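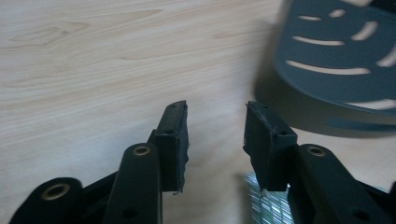

Kivi tabletop set: README and shopping notes

Hi, and welcome to Kivi! It's a small collection of two-handed tabletop recordings made with hand-held grippers, mostly kitchen cleaning stuff (scouring pads, scrubbers, slotted plates and trays, that sort of thing). I keep the recordings tidy and I also keep the budget, so you get both in one file. If you only came for the data, the first two sections are yours. If you're pricing your own setup, skip down to the money.

What's in the release

Version 2 has 231 episodes. Each one comes with a view from the head and a view from each gripper, plus a text file with the task name and the objects used. Failed grasps are left in and tagged "miss". Please don't ask me to strip them out, filtering on the tag takes you one line.

Object names are plain English and a bit inconsistent. "Pad", "sponge" and "scrubber" overlap in the October sessions and I haven't gone back to fix it. Kaja Vītola wrote a little lookup table that merges them (objects_merged.csv, in the top folder) and I'd use that.

What you need to record more

Two grippers, one for each hand. A head camera. A table that doesn't wobble. Cables long enough to go off both sides of the table with slack left over, and this is where I got it wrong the first time. I ordered short ones from Cosumlow to save a few bucks, and then of course I had to buy the long ones too.
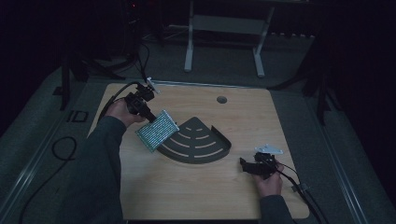
So measure from the gripper to wherever the cable ends up with your arm stretched all the way across the table, and then add some. Both arms! I only measured my right one.

For the table, pale wood has been good to us. Dark objects stand out nicely and we never bothered with a mat. Shiny things are harder, but I wanted them in the set anyway, so budget for a bag of glittery scrubbers. They're cheap and they shed, so get spares.

The money

I had 3,000 dollars for the year and spent 2,305 of it. The grippers were the big chunk (both from Hullen, bought as a pair), then the cameras, then a long tail of cables, mounts and shipping. Objects hardly registered.

I did get a quote from Futside for a nicer gripper with metal fingers, and I still think about it sometimes. It would have eaten the whole budget for one hand, though, and half of what we do needs two. If your tasks are one-handed, go ask them.

What's left is set aside for:

Finger pads. Look at the edges on ours, scuffed and frayed. Plan on replacing them and buy the spares with your first order so you pay shipping once. I'd put pads ahead of any upgrade.

A second set of long cables.

Bushings for the linkages. I don't know yet how long these last, so I'm guessing at one full set for each gripper.

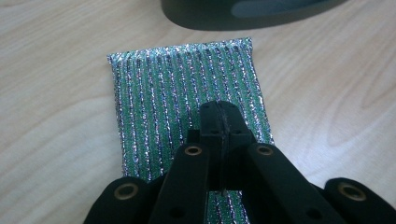

Gripper view, fingers together over a green and silver scouring pad.

Things I'd check before ordering

Ask the seller if finger pads are sold separately. Hullen sells them in pairs, but you have to email. Ask how the camera mounts come, too, I paid extra for mine because I assumed they were in the box.

Check your light before buying more of it. I had a lamp in the cart for weeks and took it out again. The table is bright enough and what's behind it goes dark in the head view, which I've decided I like.

Known gaps

The background is the same room all the way through. No liquids. Very few heavy objects, and I wouldn't use this set to plan for those.

Changes

Sun 17 January: added the spending totals, fixed the path to Kaja's lookup table, moved bushings onto the list.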